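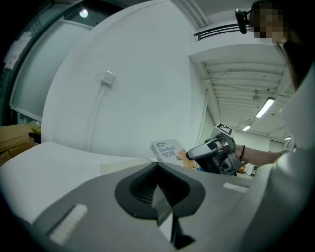

At the Altham centre in November.

Sandra Hollis has managed adult evening classes at the Altham centre for five years. Enrolment this term stands at 114, and 37 of those learners are taking a course for the first time.

"People come for bookkeeping and stay for the company," Ms. Hollis said. "We do not discourage that."

The centre will extend its Thursday program to 9 p.m. in the new year. Ms. Hollis said the change was requested by shift workers travelling from Grodthorpe, who often missed the first half hour.

Fees remain unchanged. "I would like to keep them there," she said, "but the heating bill has a vote as well."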